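## Finishing plain blocks for a toddler: oil, wax or leave them?

**brackenhill** wrote:

I've got a set of plain wooden blocks to sort out before February. No paint, no varnish. Some are fairly clean and some have picked up grey marks over the years. I was going to sand the lot and oil them, but my other half says leave them bare. There are 37 in the box. What would you do?

**tinpot8** wrote:

Bare. Oil goes tacky if you put too much on, and then they pick up every bit of fluff in the house. A light rub with 240 paper and a wipe with a damp cloth.

**Um_and_err** wrote:

Disagree with tinpot8. I oiled 118 of them for a playgroup and had no stickiness at all. Thin coat, wipe off after 17 minutes, leave for a week. Bare wood marks as soon as it's touched. Can you put up a picture of the dirty ones?

**brackenhill** wrote:

Only got two out at the moment, but they show the difference well enough. The big one I'd leave alone apart from the edges, which are a bit rough. 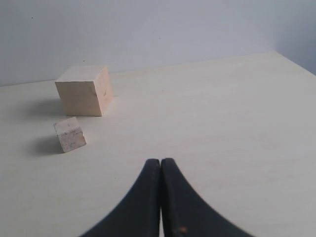 *Big cube and little cube, neither sanded yet.*

**Um_and_err** wrote:

The small one needs sanding before anything goes on it. Oil over grey smudges and you'll seal them in. The big one looks fine, just take the corners back.

**tinpot8** wrote:

Agree on the sanding. Still wouldn't oil. Lay the paper flat on the table and move the block over it, or you'll round the faces and they won't stack.

**geltska_lane** wrote:

Check how small the little ones are before you hand them over. If a block fits inside a toilet roll tube, keep it back until the child is older. I'd settle that before arguing about oil.

**brackenhill** wrote:

Good point, will try the tube tonight. I'll sand the marked ones first and oil 8 as a test, leaving the rest bare for now.

**tinpot8** wrote:

Fair enough. Put the oily rags outside to dry flat, don't bundle them up in the bin.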